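Rally entry fees, again, and why the small clubs are getting it wrong

Quick one before the kids need picking up. Our club put the entry fee for the Tully Forest Rally up again in February and I've been stewing on it ever since. 979 dollars for a two-day gravel event. Three years ago I paid a good bit less for more stage miles and a hot dinner.

I know the reasons. Insurance, road permits, ambulance cover, the timing gear. Loukia Kalogeropoulos took the clubroom through the budget line by line and I couldn't find anything silly in it. No fat. She's right that the numbers don't add up at the old price. My gripe is with who gets asked to fill the hole.

It's always the back half of the field. The two cars with Draleris stickers down the side will turn up at 979 or at double that, someone else is writing the check. The guy in a twenty-year-old hatchback with a welded-up sump guard won't. He'll skip one event, then two, then the car goes up for sale and the club wonders where its entries went. I've watched it happen. We ran one year with a start list so short the last car was through stage one before I'd finished my coffee.

And once he's gone his co-driver is gone, and his brother in law who used to do the arrival control is gone too. That's the part the spreadsheet misses. Marshals come from families of drivers. Always have.

So. What would I do.

First, split the fee. Charge by class. Anything running a current-spec turbo car pays 1288, and under 1600cc naturally aspirated pays whatever gets us a full class. Agustina Insaurralde ran the Junach Hillclimb like this and the little cars came back the very next season. People moaned at the top end. They still entered.

Second, one day. I'll get shouted at for this. Two days means two nights in a motel, two days of road closures, two lots of food for everybody standing in the woods. A proper one-day rally with a 7 a.m. start and decent stages is plenty. Run the good road twice, once in each direction. Crews need fresh notes for the second run and thats half the fun of it anyway.

Third, stop pretending we need every gadget. We spent nearly 2000 on live splits last year. Live splits! For a forest with no cell signal. The spectators were reading times off a whiteboard at service like it was 1985 and having a great time.
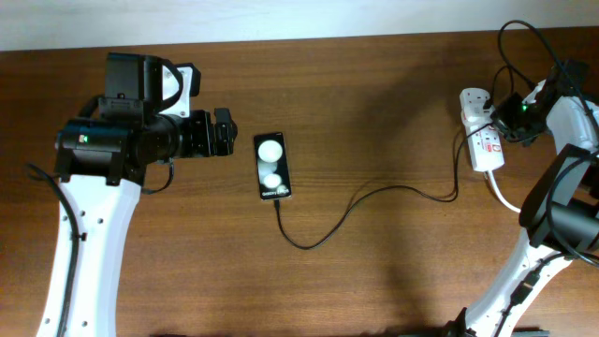

Loredana Guerra disagrees with me on the one-day thing and she's won more championships than I've finished rallies, so fair enough, weigh that up. Her argument is that overnight service is where young mechanics learn. Gearbox out in the rain, clock running, all that. I get it. I did my first clutch change in a parking lot in Tirano at eleven at night with a headlamp that kept dying and I still talk about it. But you can't learn anything at an event you couldn't afford to enter.

The other pushback I hear is that classed fees punish people for having a nice car. Well, yes, a bit. It's a hobby club. If you can buy a sequential box you can help pay for the ambulance. Don't think that's unreasonable and I'd say the same if I had one, which I don't, obviously.

What bugs me most is the timing of these decisions. Fee goes up in February, entries open a few weeks later, and people have already got their engines in bits by then. Tell us in the fall. Agata Orlandini asked for exactly this at the last meeting and got told it would be "looked at" which we all know what that means.

I'm entering this year. Already paid, before anybody asks. New rear diff is in, tires are the same ones from last season, they'll do. Might be my last one at this price tho. If you feel the same, come to the next meeting and actully say it out loud, because grumbling in the service park hasn't moved the fee one dollar.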